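Chapter 5
Two Arms, One Table

What you will learn in this chapter
How to divide a task between two robot arms
How to plan a meeting point so the arms do not hit each other
How to keep a team log that another team can read

In the earlier chapters your club worked with one arm. One arm can pick up a thing, move it and put it down, and for many tasks this is enough. But try to fold a cloth with only one hand, or to open a bottle. You will soon want the second hand very much.

The project for this chapter comes from the student robot club in Nudcombe. The club prepared for the Zukitz Cup, a competition in which every team gets the same household tasks and has nine minutes to finish them. Their coach, Lachlan Hollis, gave them one rule in the first meeting: before you write any code, do the task with your own hands and say aloud what each hand is doing. 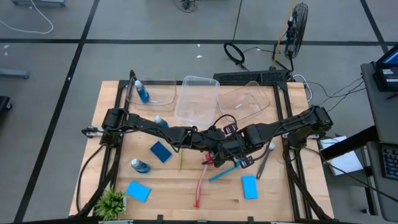
The students found this exercise a little strange at first, but it showed them something important. In most tasks the two hands do not have equal work. One hand holds and the other hand moves. We call the first one the support arm and the second one the working arm. During a task they can change roles, and each change must be written in the plan.

The most difficult place is the middle, where both arms can reach. We call it the shared zone. The Nudcombe team wrote 467 lines in their log before the July round, and very many of them are about this zone. One student wrote: "Left arm was waiting for right arm. Right arm was waiting for left arm. We went to lunch."

Before you continue to Section 5.1, discuss these points with your team:

Choose a task from your kitchen at home. Which hand is the support hand?
At which moment do the hands change roles?
What should an arm do if it waits longer than 3 seconds?

Keep your answers. You will need them for the Stasano exercise at the end of the chapter.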